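Wednesday is steamer day in our house, and has been since December, when I finally replaced the old metal insert that sat in the saucepan and leaked. The new one came from a shop in Durgate. I wanted bamboo with a lid and a bit of colour, and the yellow trim suits the green cloth.
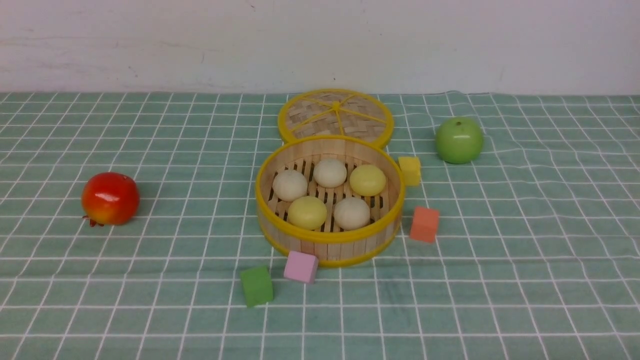
Five buns, lid propped up behind.

The buns on the table are the play set, and they get far more use than the proper ones I make. Three white and two yellow is how we like to fill the basket, with a little gap between each. My own dough never comes out so smooth. I give it 14 minutes with the lid on, then leave it alone for another four – lifting the lid early makes the tops wrinkle.

Before long the basket has competition. The foam cubes come out of the Loltier tub, then the fruit, and the buns start to travel. 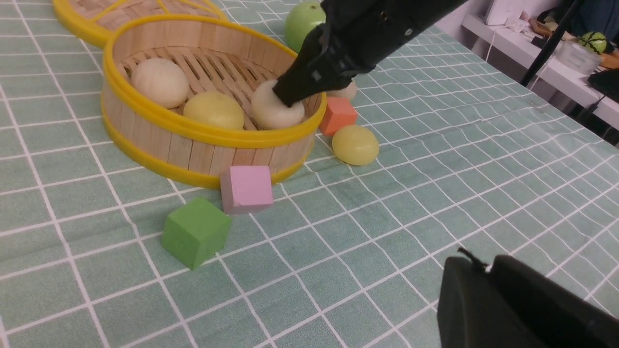 Nelly Chávez wrote to say that she lines hers with squares of baking paper, as cabbage leaves made everything taste of cabbage. She also keeps hers well away from the washing-up bowl and lets it dry on its side overnight.

I've tried the paper and it does help. Rinse the basket in plain water, no soap, and don't put it in a cupboard damp.

Tidying up is the slow part. Cubes go in the tub, buns in the basket, and the cloth gets shaken out of the back door.
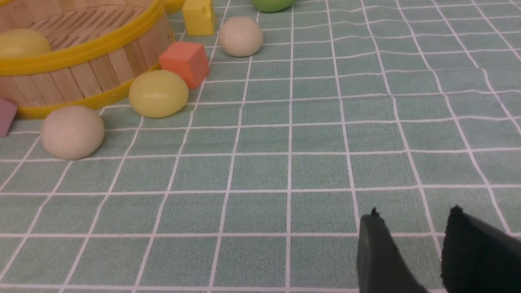
Buns and cubes on the green cloth, still to be sorted.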